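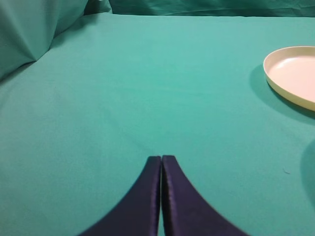 Why Does Cloth Wrinkle?

Take a clean T-shirt out of a drawer and shake it. You will probably see lines where it was folded. Ball the same shirt up and sit on it for a while, and you get a different set of lines, going every which way. Paper does this too, but a plastic bag mostly springs back. To see why, you have to look at what cloth is made of.

Threads and fibers

Most cloth is made of threads. In woven cloth, such as a bed sheet, one set of threads runs up and down and another set runs from side to side, over and under. In knitted cloth, such as a T-shirt, the thread is made into rows of loops.

Each thread is made of many thin hairs twisted together. These hairs are called fibers. Cotton fibers come from the fluffy part of the cotton plant. Wool fibers come from sheep. Polyester fibers are made in factories.

Fibers are made of even smaller parts called molecules, which are much too small to see. In cotton, the molecules are long chains that lie next to each other. Weak links hold one chain to the next. When you bend the cloth sharply, some of those links let go. The chains slide a little and link up again in the new position. Now the bend stays where it is. You have a crease.

A cloth spread over a table can look smooth and still have very shallow creases in it. They are easiest to find when light comes from one side, because the raised parts look paler and the low parts look darker. 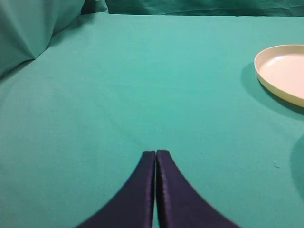
What water and heat do

Water gets in between the chains in cotton and loosens the links. That is why a damp shirt left in a heap dries full of wrinkles. The links form again while the shirt is in a heap, and they hold that shape.

Heat loosens links too. An iron uses heat and pressure, and often steam, so the links come apart while the cloth is being pressed flat. As the cloth cools and dries, they join up again with the cloth flat.

Polyester does not take in much water, so it wrinkles less than cotton in everyday use. Wool fibers are naturally crimped, like tiny springs, and many wrinkles in wool drop out if you hang it up overnight.

Try it yourself

You need 2 squares of cotton cloth the same size, a cup of water and 2 heavy books.

Fold one square in half while it is dry. Dip the other in the water, squeeze it out well and fold it the same way. Put each one inside a plastic bag so the books stay dry, and set a book on top of each. Wait 60 minutes. Then take out both squares, open them and lay them flat until the damp one is dry. Which fold line is easier to see?

You can do it again with an old sock or a piece of fleece — ask before you take one.

Fold lines

A fold line is a wrinkle made on purpose, or at least one made neatly. Tablecloths often have them from being stored in a cupboard. The longer the cloth stays folded, and the more weight is on top, the stronger the line gets. 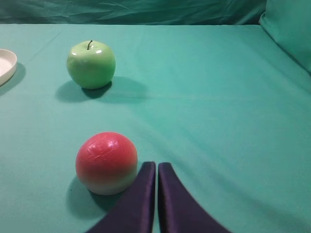
Araba Odoi wrote in to say that she rolls her tablecloths around a cardboard tube. She had one fold line that would not come out even after ironing, and it went away when she sprayed it with water first and waited before using the iron. She also asked whether very old fold lines can damage cloth. They can. Fibers that are bent in the same place for years may get weak and break, so museums often roll old cloth or pad the folds with soft paper.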